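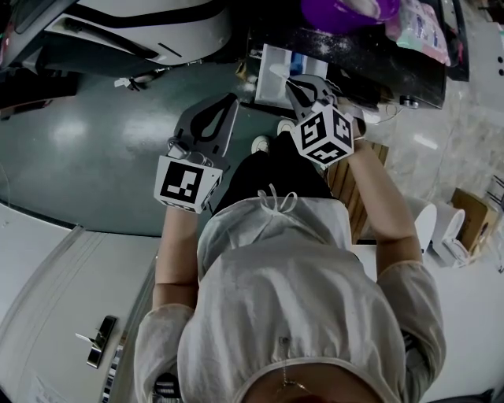
Tuesday, October 2, 2018

Hand-held gripper kit from Jander, second day of the trial. Pair of grippers, marker cubes already fitted, and the Twal software for turning recordings into tool paths. Price quoted for the pair is 3,245 before VAT. The loan unit has to go back to Cillcombe when we've decided.

Set up at the black table as before. Did pick-and-place on light packaging, then bowls. Jaws close evenly and the cut-out in the upper jaw gives a bit on soft packets, so less crushing than with the flat jaws on our June set. Thin card edges are harder. You have to come in square or the tip slides off.

Weight is fine for short runs. After about 43 minutes my wrists wanted a rest, mostly from the cube sitting so far back.

Tracking: holds well while at least one face of the cube is towards the camera. Rolling the wrist right over loses it, and Twal then joins the gap with a straight line and no warning. Found this by going through the log by hand. Bad one – it would put a real arm through the table edge. Have written to Jander asking for a flag on gaps.

Glare off the green floor may also matter. Not tested yet. Try again with the blinds down.

613 usable grasps logged so far over both days. Want 1,000 before comparing with the Grirnness kit, same objects and same table height.

Small things:
Powder on the table gets everywhere. Wipe jaws and pivot between runs.
Manual gives no torque for the pivot screws. Ask.
Spare cubes are sold singly, no price on the sheet.

Leaning towards buying if they sort the gap problem. Otherwise keep the June set for another year.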